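Search this site Enter keywords Go

3 Jun 2018
By the Tarkside press desk

Tarkside swaps the gift box for a plain brown bag

Tarkside, the gift and party supplier, today adds a paper gift bag to its Kelemen range. It is a brown bag with a twisted paper handle. We have spent since March trying to think of a grander way to put that.

The bag goes on sale in 2 sizes and in packs of 600 or 1,000, for shops and party planners who would like to stop folding boxes at midnight. It will take a soft toy, a drink and something from the bakery, provided the bakery item goes in last. Our packers have strong views on this and a few flat rolls to back them up.
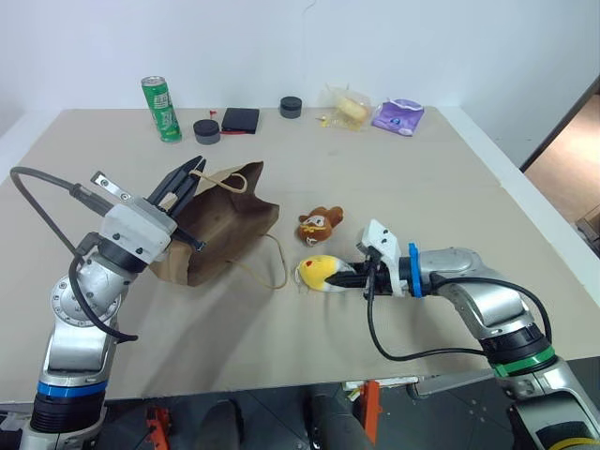

Party bag packing: paper bag, yellow plush toy and small brown bear, with a green soda can and a bread roll at the back of the table.

The Kelemen bag replaces the Sokier box, which looked splendid and needed both hands, a flat surface and a forgiving nature.
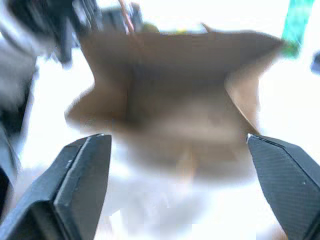

Customers who prefer ribbon, tissue and general fuss can still order the Flutetti set, which fits the larger bag and will be found in carpets for weeks afterwards.

Samples are free to trade buyers on request. They arrive flat. Please send orders to the Tarkside trade desk.

ENDS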